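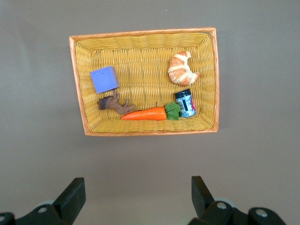
Wrist view, station 2, before a sort. Basket with cube, animal, carrot, can, croissant.

Notebook, Gornisbridge returns bench
July, started 7:40 a.m.

Carrying on from the previous entry, where the open question was whether the mixed returns baskets can go to the arm at station 2 with no pre-sort by hand. Up to now Adel has been tipping each basket out, pulling anything soft, and putting the rest back spaced apart. If the pre-sort stays, the arm saves very little, so this entry is about removing it and writing down what moves to whom.

Setup as before. Basket placed by hand in the marked area, long side facing the arm. Gripper open at start, black pads, the set fitted in the last maintenance slot. Wrist camera only; the overhead one is still unplugged pending the new bracket. Tabletop left bare on the near side so the fingers have room to come down in front of the basket.

Notes on this kind of load:

The can is the easy one. Upright, dark lid against yellow weave, good edge all round. The label is too small and too angled to read from the wrist position, so product ID can't come from that view. Either the arm lifts it and shows it to the bench scanner or a person scans it. Giltau (who supply the sorting software) suggest lifting and rotating. That adds a move to every can. I would sooner put the scanner lower and at an angle. To be tried.

The foam cube gets found every time but the grip force has to be dropped for it. On the default setting the pads leave dents. Foam profile is now a separate entry in the table, to be picked by class and not by size.

The croissant and the carrot are both close in color to the basket, and the carrot is closer still to the rim. Segmentation on the carrot sometimes runs into the orange band when the body lies near the front wall. Adding the rim as a fixed mask helped on the recorded set. It doesn't help when the basket is put down at a tilt, which people do, and will go on doing. The mask needs to follow the basket corners and not the table. Montes to look at this.

Leaves on the carrot: soft, no good as a grasp point. Grasp target moved to the body, one third of the way in from the broad end.

The animal is the worst. Thin legs, lying on its side, one leg up against or very near the cube. Planner wants to close across the legs. For now the order is forced: cube out first, then animal across the body. Forced order is ugly but it is one line in the config and can be removed later.

Full run over the recorded set, 1,027 picks, finished just before lunch. 17 went to the reject tray. I went through all of them with Adel. Most were figures with legs or tails. Two were cans leaning on the wall where the finger fouled the rim on the way down. None were foam, which I had expected to be the problem.

Change to the work, as it stands

Writing this part down properly as it got argued over at the bench and I don't want three versions going around.

Old way: one person per station, tips the basket, sorts by type, scans, bins, stacks the basket. The target was 300 items per shift per station and it was met most shifts, with sore wrists.

New way at station 2: the person loads baskets, clears the reject tray, scans what the arm can't, and decides on damaged goods. The arm does the lift and the bin. No tipping out.

Things I noted from Adel, who has had the station longest:

– Tipping out was also when damage got noticed. A split seam or a chewed corner shows up in the hand. With the arm lifting straight to the bin, the only look is from above, through the wrist camera. Damage check therefore has to be put back somewhere on purpose. Proposal: every toy with fabric parts goes past the person before the bin. Costs time. I think it is right.

– The waiting is worse than the sorting. Standing by for a reject is dull and attention goes. Adel would prefer to let rejects build up and clear them in one go, with stacking or label work in between. No technical objection. Reject tray needs to be deeper, and the tray-full stop needs a warning ahead of it so the person can finish what they're doing.

– The pace is now set by the arm. On the old bench you could go fast for a while and then ease off. Hold button moved to the left side of the station, within reach from the stool. Pressing it is not logged against anyone. I have asked for this in writing from Villanueva, who runs the shift, and it is agreed.

– Station 2 should not be one person's permanent job. Rotation with stations 1 and 3 every half shift until we know more.

Target figure for station 2 is suspended for the trial. The old number counts hand picks and makes no sense for a person whose main task is exceptions. Villanueva wants a replacement. I don't have one yet. Counting rejects cleared would reward a badly tuned arm, so not that.

Training: Adel can now change grip profiles and the forced order from the panel without calling me. Took one session. The panel text is poor ("class override priority" means "pick this first") and I have sent Giltau a list of plain wordings. The other two station leads should get the same session before rotation starts. The written instruction is one page and is taped inside the cabinet door.

Late note, 4:15 p.m. Tried the scanner lower, clamped at an angle on a scrap block. Reads cans standing upright, misses them when the seam of the label faces it. Rotation of a quarter turn would cover that, so Giltau are partly right. Clamp is temporary, please leave it where it is.

Open:
Rim mask to follow basket corners – Montes
Deeper reject tray, plus early warning before stop – me
Approach angle for cans near the wall, steeper on the rim side – me
Fabric toys past the person before bin: try for one week, note the time lost – Adel
Replacement for the target figure – Villanueva and me
Overhead camera bracket – still waiting on the part

Baskets for the next run are on the lower shelf by station 3, already mixed. Don't pre-sort them.

V. Montes has the config backup from before the forced order went in, in case it has to be rolled back.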